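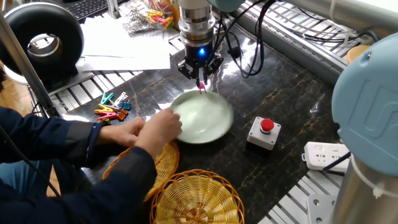 Replacement of crockery in the shared dining room, Elwood House

Residents' Forum > Facilities > Dining

Trenton_Desk
Posted in February

Residents are advised that the present stock of dinner plates at Elwood House is to be replaced before the spring term. The proposal before the house is for 79 plates in pale green, to be ordered from Darkstead. Comments are invited in this thread and will be put to the next house meeting.

northlanding
I support the replacement but must object to the colour. The white plates were chosen so that breakages could be made good from any shop. A coloured range may be withdrawn, and the house would then hold a mixed set within two years.

Hegde_Wing_Rep
The wing discussed this at its last meeting and takes the opposite view. White plates are regularly carried off to other kitchens and do not return. A round, shallow plate in pale green is easily recognised as belonging to the dining room. 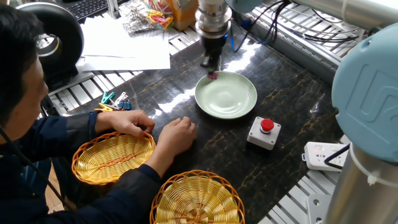
The wing would also ask that the raised rim be kept, as several residents carry meals up to the second floor.

northlanding
Recognising a plate does not bring it back. The house has had marked cutlery for four years and the drawers are still short of forks.

quietcorner
May I ask whether the plates are suitable for the microwave? The notice is silent on this point.

Trenton_Desk
The supplier has been asked to confirm. The colour will be put to a vote, and the order will be held until the result is posted here.

northlanding
Noted, with thanks. My objection stands.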